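Flavstead Courier > Opinion > Work

The packing counter changed. The job title did not.

Print this article | E-mail this article

I have packed takeout orders at Samarakoon in Hallport long enough to have opinions about bags. Since January two robot arms have done part of that work. The company expects them to handle 2000 orders a month.

The arms are slow. I don't hold that against them. My complaint is about what was left for us. Packing used to be the easy stretch of a shift, when you could talk and rest your head. Now we get the register, the spills and the angry calls, plus watching the arms. Watching is work, and it is paid at the old rate.

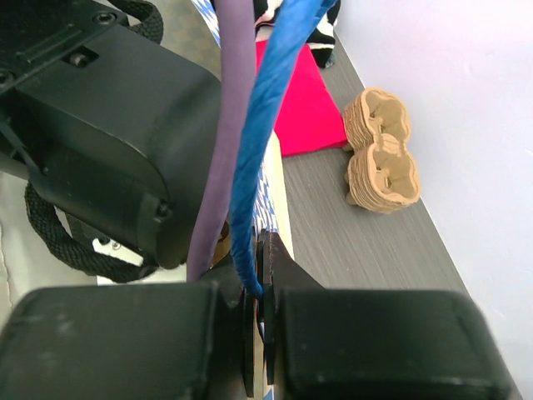
Cord, cloth, cardboard and a gripper at close range.
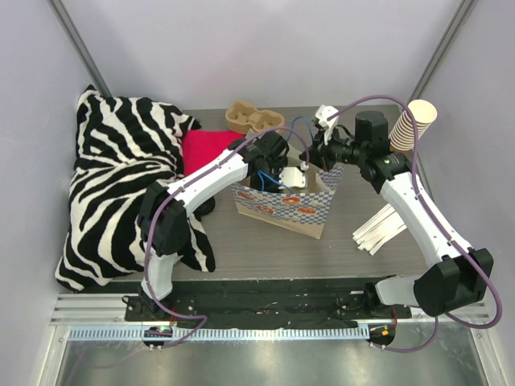 My wrists are better than they were. I used to fold and fill bags for hours, and I don't miss it. But we were given 30 minutes of training, and most of that was where to stand. If a company wants people to look after machines, it should teach them how and put it in the pay scale.

Fasley, who read a draft of this, told me I was asking for too little. Training fades, Fasley said, and a raise gets eaten by rent, so the thing to ask for is hours, written down, before the next counter is converted. I think that is right. Mine went from 40 a week to whatever the schedule says, and I signed nothing that covered it.

I would like the next counter to be discussed with the people who stand at it.

Related items
Hallport bus routes under review
Letters: Who trains the trainers?
Flavstead lunch spots extend hours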